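How I Fold Cloth Napkins and Towels So They Stay Flat

4 min read

August – by the Postlow Laundry Notebook

I used to be a stuffer. Clean cloths went from the basket straight into the drawer, and then I'd dig one out for dinner and it looked like I'd slept on it. What finally fixed me was learning one boring fold and doing it the same way every single time. It works for napkins, dish towels, cleaning cloths, pretty much anything with four corners!

You need a table. A bed is too soft and your knees are too small (I tried both for years). Wipe the table first and dry it, then dump your pile at one end so you have some space to work in.

Step 1. Find a corner. With a bunched-up cloth, don't hunt around in the middle – grab any bit of the hem and run it through your fingers until you hit a corner. The stitching gets thicker there, so you can do it by feel while you watch TV.

Step 2. Keep hold of that corner and follow the same edge along to the next one. Now lift both, give it one good snap, and lay it down away from you. 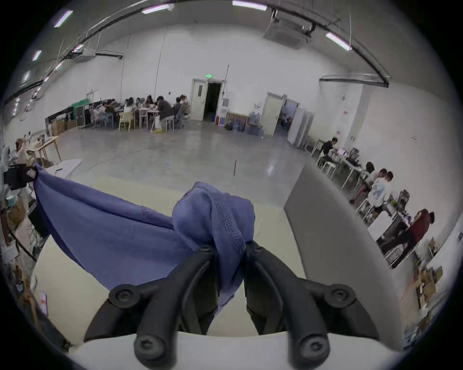 Step 3. Smooth from the center out with the side of your hand. If one corner keeps pulling short, the hem has probably shrunk a little, and you can tug it gently while the cloth is still a bit damp. My old Whitcombe napkins all do this and I love them anyway.

Step 4. Fold in half, hem to hem, and press down the crease with your palm. Turn it and fold in half again. For dish towels I do thirds on the last fold because my drawer is narrow, but go by your own drawer.

Step 5. Stack with the folded edges all facing you. You can pull out one without dragging up the three underneath.

A full load takes me 40 minutes if I'm chatting and a lot less if I'm not. Big cloths are the slow ones, so I do those first while I still have the patience. Anything stained goes in a separate pile for the rag bin – I'll do a post on cutting up rags next.

Contact | © Postlow Laundry Notebook | Back to top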